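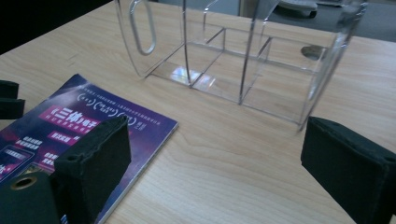 1 min read

I have finally sorted my desk, and I'm so pleased with it that I went back in after dinner just to look at it!

The big change is the clear organiser. I'd been putting one off for ages because I thought see-through plastic would look a bit office-y (and because I knew I'd have to keep the insides tidy). But I love it. You can see the wood grain straight through the bottom, so it hardly seems to take up any room, and when the light catches it you get a tiny rainbow on the floor of one compartment. It's got a handle slot in the side too, so I can carry the whole lot to the kitchen table when I fancy a change.

Now comes the fun bit - deciding what goes in it. Pens on the left, definitely. Washi tape in the middle, I think, and then my 13 little ink bottles if they'll fit. Hedvig says the inks should stay in the drawer away from the sun, and she's probably right, but they're so pretty!

The purple magazine is staying out for now. I bought it mostly for the starry cover and I've got as far as page 8. I might cut the cover up for envelopes when I'm done, unless I can't bear to.

Next job is the cables. I've got far too many plugs, so if you've got a neat way of bundling them, please leave me a comment!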